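Trellell round tablecloth, golden floral – a review after one winter

I bought this cloth in February, when the kitchen felt gray and I was tired of looking at the same plain cover I'd had on the table for years. My neighbor Dalia Žukauskas had one from the same shop, and I had been admiring it over coffee for so long that she finally wrote the name down for me and pushed the paper into my hand!

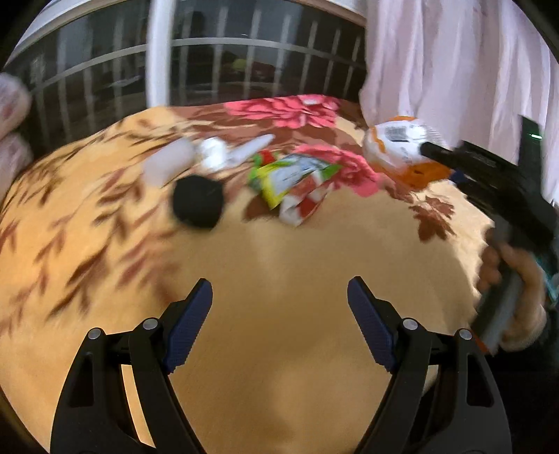
Color and print

The base is a golden tan, warmer in some spots and browner in others, and the pattern moves around quite a bit. You get stretches that are nearly plain, then trailing reddish-brown leaves on thin stems, then big pink flowers with darker red shading in the petals. I love the flowers best. There are maroon leaves with pointed lobes too, and they go beautifully with my old teapot (I hadn't planned that, but I'm happy to take the credit).

If you like a print that repeats neatly, you may find this one a bit busy. My husband Heino did at first, and asked whether it came in blue. He has stopped asking.

Everyday use

Our table gets everything put down on it, from packets and mail to whatever came out of somebody's pockets, and a patterned cloth is much kinder to that sort of life than a white one. Crumbs hardly show on the brown parts. Tea does show on the paler areas, so I dab it up quickly with a damp rag and then forget about it until wash day.

Washing

I have washed mine 13 times now, always on cool, and hung it over the banister to dry. The pink is as cheerful as it was in the shop. It does need ironing – I skip it more often than I should, and the creases from folding stay put for a day or 2.

Would I buy it again?

Yes, and I very nearly did, for my sister's birthday, until she told me she had given up on tablecloths altogether. My one real grumble is the hem, where a few stitches came loose after the third wash and had to be sewn back by hand. Check yours when it arrives, and keep some matching thread in the drawer.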